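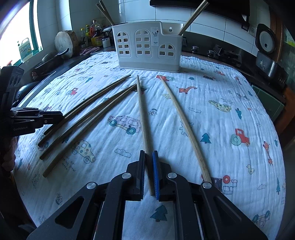 Chopsticks on a printed cotton blanket, kitchen counter.

Filed under: User Guides > Wodavero Case Records > Exhibits and Referrals
4 comments | 87 shares

Section 4. Referring a file for medical assessment

This section applies to station officers, records clerks and supervisors who use Wodavero to send an investigation file to a hospital, clinic or court-appointed assessor. It assumes the file has already been opened and numbered as set out in Section 3. Officers at the Flavville station should also read the local instructions issued by Inspector Kristof Timmermans, which take priority where the two differ.

4.1 Before you begin

You will need a supervisor's approval code, the name of the receiving institution and a signed referral order. If the person named in the file is under 18, the guardian notice must be attached before the referral screen will open.

CAUTION: Do not refer a file that still carries an amber banner. Amber means a statement or exhibit is awaiting a signature, and the receiving institution is entitled to send the whole file back.

4.2 Preparing the referral

1. Open the file and select Referrals, then New.
2. Choose the reason for referral from the list. Use "Other" only with the written agreement of the unit head.
3. Enter the approval code. The code expires after 240 minutes and cannot be extended.
4. Tick the documents to be released. Witness addresses are withheld by default – leave this setting alone unless the order states otherwise.
5. Attach the signed order as a single document. Orders scanned as separate pages will be rejected.
6. Select Check. Wodavero lists any missing items in red at the top of the screen.
7. Correct each item and select Check again until the list is clear.

Note: The covering summary is limited to 1,000 words. Text beyond the limit is not saved. Longer summaries should be attached as a document.

4.3 Sending the file

1. Select the receiving institution. If it is not listed, contact the Drarnedis service desk and ask for it to be added.
2. Confirm the name of the receiving officer by telephone. Record the time of the call in the Contact field.
3. Select Send. The file status changes to "Referred" and the file is locked against editing.
4. Print the dispatch slip and place it in the paper file.

CAUTION: Sending a file does not transfer custody of the person. Custody and transport are recorded separately under Section 7.

4.4 If the referral is declined

A receiving institution may accept the documents and still decline to admit the person. These are two decisions and must be entered as such.

1. Open the referral and select Response.
2. Enter "Documents received" with the date shown on the institution's letter.
3. Enter "Admission declined" and copy the stated reason word for word. Do not paraphrase.
4. Notify the investigating officer and the prosecutor's office before the end of the shift.
5. Select Unlock to return the file to the station.

Note: A second referral to the same institution requires a new order. The earlier approval code cannot be used again.

4.5 Public enquiries

Staff must not confirm or deny a referral to the media. Calls are to be passed to the duty spokesperson, Nele Dierckx, or after 6 p.m. to Roos Dewulf. Record the caller's name and outlet in the Contact field.

Changes to this section since September: step 5 of 4.2 reworded; 4.4 added at the request of Frans Hermans, Records.

Next: Section 5. Returning exhibits to their owners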